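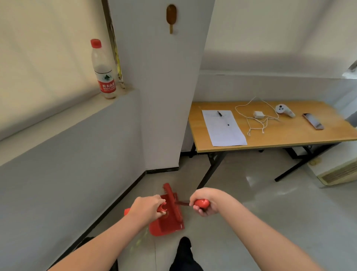

**Competition and Markets Team, Kinside**

We look after competition law at Kinside, and we love it! Most of our work involves banks, brokers and the smaller payment firms that deal with them – who is allowed to merge, who has been swapping prices with a rival, and what happens when a regulator's letter lands on the front desk.

The team began in Hinham with six people and one very long merger filing. We now have 51 lawyers, economists and analysts in two offices, and we've worked on over 300 matters, from quick notices to cartel cases that ran for years.

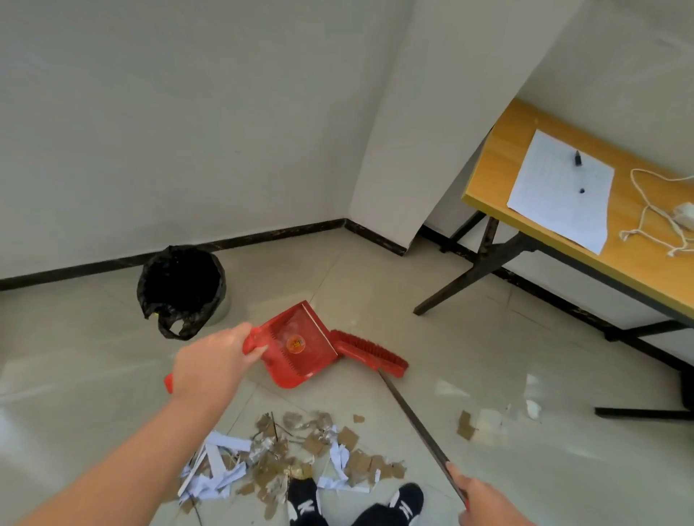 *Reading time: 1 minute*

What do we enjoy most? Probably the first week of a new case, when the economists have the data open and everyone is arguing (politely) about how to define the market. We write our advice in everyday words, and we try to keep the main memo short enough to read over a coffee.

We also run Tretel, our free lunchtime talks for students and in-house counsel. The room seats 60 and the questions are terrific – July's talk on leniency programs went well past the hour. New faces are always welcome, so come along and say hello at the Hinham office.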